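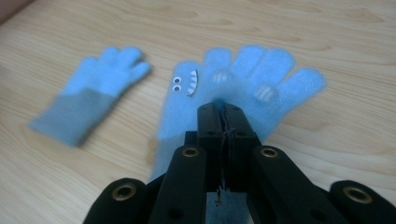

**Household Textiles, Unit 6: Small Knits and Cloths**

Handout for the February session, Piltport Adult Learning Center
Instructor: Areti Chatzigeorgiou

Bring this sheet to the practice hour. Unit 5 covered sheets and table linens. Unit 6 covers the small pieces: gloves, mittens, socks, washcloths, and cleaning cloths. They take up little space but a lot of sorting time. In the inventory we read for Unit 1, the Droromero guest house listed 3,701 textile items, and the longest section by far was the small pieces.

## 1. Laying out gloves

Work on a clear, flat surface with the gloves in one layer.

- Lay each glove flat with the fingers extended.
- Pull the cuff straight by its side edges.
- Press the fingers apart with your palm. Fingers folded under will dry with a crease.
- Keep decorated gloves face up. Eyes, teeth, and other trim on puppet gloves snag if they are dragged across a table.

A knit glove stretches most at the cuff. If the cuff has gone wide, ease it back to width while it is still damp and leave it alone until it is dry. Don't pull on the fingertips to lengthen a glove that has shrunk.

## 2. Pairing

Match in this order: size, cuff, color, trim. Color comes late on the list because one glove of a pair often fades faster. Trim comes last because many children's gloves are decorated on one hand only, or differently on each hand. A plain glove and a puppet glove can be a pair.

Check left and right before you set a pair aside. With plain knits there may be no difference between the hands. With trim there usually is, and the decorated side goes on the back of the hand unless the pattern says otherwise. 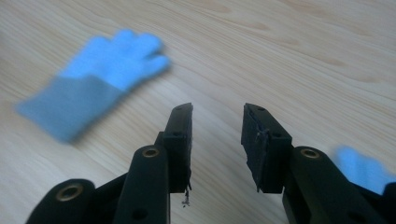

**Should a single glove be folded while you look for its mate?**

Leave it flat. A folded glove is harder to compare for size and cuff width, and you would have to open it again anyway. Fold only once the pair is matched, or at the end of the session when the singles go into the holding bag.

## 3. Folding a pair

1. Stack the gloves, palm to palm, cuffs even.
2. Bring the thumbs in over the palms.
3. Fold the fingers down to the cuff.
4. Store with the fold facing up.

Do not turn one cuff over the other to make a ball. It is quick, but it overstretches one cuff of the pair. Kenta Maruyama's wear test, discussed in class, compared 52 pairs stored both ways, and the balled pairs had visibly looser cuffs by the end.

## 4. Cloths

Cloths are folded to fit the bin they will live in, so measure the bin first. For a square cloth:

1. Fold in half, edges even.
2. Fold in half again the other way.
3. Fold in thirds if the bin is narrow.

Smooth each layer before making the next fold. A wrinkle in the first fold gets thicker with every layer, and the finished cloth won't stand up straight.

Place folded cloths on edge, fold up, starting from one short side of the bin. Cleaning rags do not need a careful fold, but keep them out of the bin used for face and hand cloths.

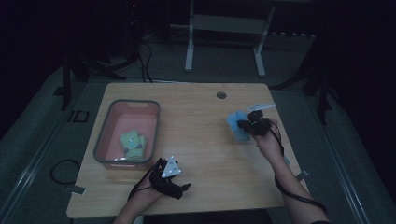
*Cloth work: light blue cloth folded in layers, pale green cloth in the bin.*

## 5. Practice hour

Work in pairs at the tables. Each table gets a mixed bag from the Clorkier box, about 170 pieces across the whole room. Sort by type first, then pair, then fold. Put singles in the bag marked HOLD and write your table number on the tag.

Areti will come around to check cuffs and fold lines. If your table finishes early, take the cloths back out and refold them in thirds.

## Before next time

- Read Lambrakis, chapter 2, the section on knit structure. Skip the part on industrial pressing.
- Bring one pair of gloves from home, washed and dry.
- Unit 7 starts with socks. The matching order is different, so don't carry this one over.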